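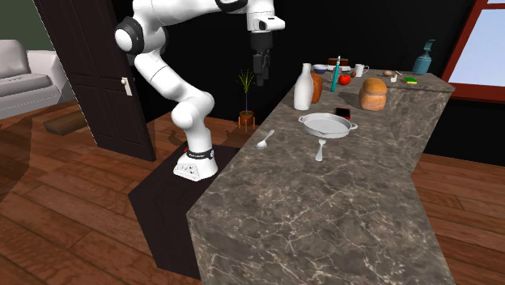

Sealing a marble counter – is it worth redoing every year?

menwood_dan
We moved in last November and the kitchen has a long run of gray-brown marble with white veins. The previous owners left a note saying they sealed it every year with something called Bultell. I tried the water drop test by the sink and it left a dark spot after a few minutes. By the stove it beads up fine. Do I reseal the whole thing or only the bad area?

iolanda_q
Whole thing. If you do one area you can end up with a patch that looks different in low light. Clean it with a pH neutral cleaner, leave it overnight, then do 2 thin coats. Wipe off everything that hasn't soaked in before it dries or you get a haze that is a pain to remove.

Tarrow
I disagree. Mine has been spot sealed by the faucet for years and I can't tell where. The area by the stove is still beading, so the stone won't take any more sealer there. You would be wiping most of it back off.

iolanda_q
It depends on the finish. Polished, you might get away with it. On honed I have seen the edge of the patch. Dan, which is yours?

menwood_dan
Honed, I think. It isn't very shiny. I also have a dull ring where somebody left half a lemon. Will sealer cover that?

Tarrow
No. That's an etch. Acid took the surface off the stone, and sealer only slows down stains. On honed marble you can usually blend it with a polishing powder made for marble. Try it in a corner first.

n_levesque
Adding to what Tarrow said, no sealer stops etching, whatever the label says. I was quoted 200 dollars by a stone guy in Mornico to seal a counter and he told my husband it would be "lemon proof". It was not. We use cutting boards and wipe up wine and vinegar right away.

Tarrow
200 is high for sealing only. A bottle costs a lot less and it's one evening of work.

n_levesque
He did rehone the part next to the sink for that, so I didn't feel robbed. I would do the sealing myself next time.

menwood_dan
OK. I'm going to do the powder on the ring first, then seal the whole counter, going light by the stove. How long before I can put things back on it?

iolanda_q
I wait 3 hours for dishes and a full day before anything oily. Check the can, they vary.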